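How to Choose and Break In Brushes for Painting Trim

8 min read

Every spring the hardware stores put out a wall of brushes with labels that promise "no visible strokes." I've painted trim in 5 houses now, and I have yet to see a brush deliver that by itself. Strokes come from paint that's too thick, from going back over paint that has started to set, and from pressing too hard. A decent brush helps. It doesn't help as much as the label would like you to think.

What follows is how I buy, prepare and use a brush for baseboards, door casings and window frames with water-based paint. If you're using oil, some of this won't apply, and I'll say where.

What to buy

Get one angled brush, two inches wide, with synthetic bristles. Natural bristle soaks up water and goes limp in latex paint, so save it for oil. You don't need the set of eight in the zippered pouch. Most of those brushes will sit in the pouch until you move.

I bought three brushes for this page: a Gingate, a Vesis and the store's cheapest no-name. The Gingate cost the most and held its edge the longest. The Vesis did nearly as well for a lot less, and it's the one I'd buy again. The cheap one dropped bristles into the first door casing and went straight to the garage for dusting work.

Ignore the words "professional" and "contractor." Anyone can print them. Do this in the aisle instead:

1. Fan the bristles with your thumb. If more than one or two come out, put it back.
2. Look at the tips. You want them split at the ends (the trade calls this flagged), because split tips hold more paint.
3. Press the bristles against your palm and let go. They should spring back straight.
4. Wiggle the metal band. Any play now will be worse after a few washings.

About shape

Shape matters more than brand, and it's the part the packaging explains worst. A pointed or rounded head carries a lot of paint in its belly and lets it down through the tip. That's lovely for curves and spindles and a nuisance on a flat board, where it leaves a fat line in the middle and thin ones on either side. An angled head puts the long bristles into the corner first and suits most trim. 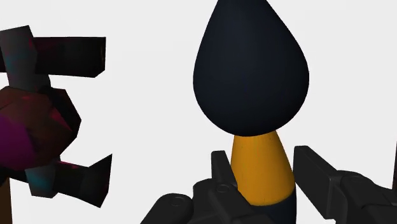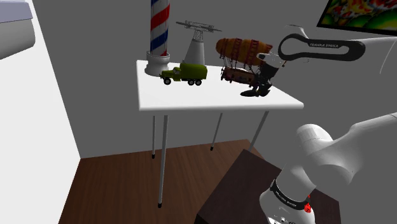 A flat, square-ended brush is fine for wide baseboards and doors. People will tell you it can't cut a straight line. It can, but you have to turn it on its narrow side, and your wrist gets tired sooner.

Breaking it in

I was doubtful about this step for years. Then I tried it on one brush and skipped it on another, and the skipped one shed all over a windowsill.

1. Slap the dry brush against your hand a few times to knock out loose bristles.
2. Rinse it in lukewarm water and comb it from the band down.
3. Spin or shake it until it's damp. For oil paint, leave it completely dry.
4. Dip the bottom third in paint, work it on a scrap board, and pick off anything that comes loose.

Using it

Load a third of the bristle length and no more. Tap both sides of the inside of the pail. Don't drag the brush over the rim, whatever your uncle does, as that wipes off half of what you just picked up.

Lay the paint on in a short stroke, spread it, then finish with one long, light pass toward the wet edge. Then leave it alone. If you spot a sag ten minutes later, let it dry and sand it. I know it's tempting.

Conditioner additives are sold as the cure for brush marks. I tested Peng in one can last July and could see a small difference on a door and none at all on baseboard. On a hot day it may be worth having. I wouldn't buy it for a hallway.

Painter's tape is another one. It works on glass and on smooth walls. On textured walls the paint creeps under it, and a steady hand does better.

Cleaning

Wash the brush as soon as you stop, in warm water with a drop of dish soap, until the water runs clear. Comb it, shape it with your fingers, and put it back in its cardboard sleeve. Hang it or lay it flat. Standing it on its bristles in a jar bends them for good, and no cleaner I've tried will fix that, including the Bamwood stuff with the rescued brush on the label.

Related

How Long Does Opened Latex Paint Keep?
Caulk Before or After Primer
Sanding Between Coats: When You Can Skip It
Do You Need a Paint Sprayer for One Room?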